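Cellside Fingertip Set, Replacement Kit for Zoston Two-Arm Cells

Product notice, Apr 9, 2025

Fits: Zoston two-arm garment cells with Grostorau wrist units
Contents: 2 fingertip pairs, 12 screws, thread locker
Status: In stock, replaces the earlier kit

Reason for the change
Fingertips from the earlier kit can work loose at the base when a jacket is pulled between both arms. The left arm keeps its grip and the right arm slips, or the other way around. In 18 cells checked by our service desk, 2 had dropped a garment during a zipper pull. The controller did not report a fault in either case, so the arm kept moving with an open load path.

What to do
Stop using the earlier kit for zippered work. Lock out the cell before you put a hand near the fingers. Check each fingertip for play, and check the cable by the wrist for rubbing. If a tip moves at all, replace the full pair. Do not mix old and new tips on one gripper.

After fitting, run the zipper hold test at low speed with the guard closed. Hold the cloth at the start of the zipper with one gripper and bring the second gripper in to the gathered end.

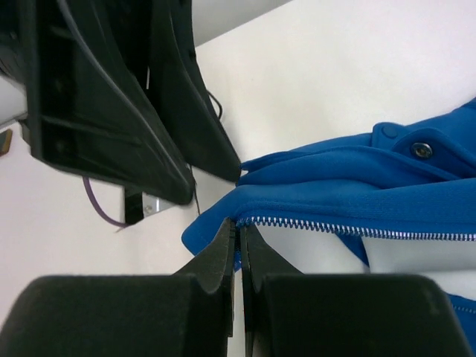 Returns and ordering
Send earlier kits back to Sánchez Parts Desk with the cell serial number. Replacement is free for affected cells. Orders for spare pairs ship separately.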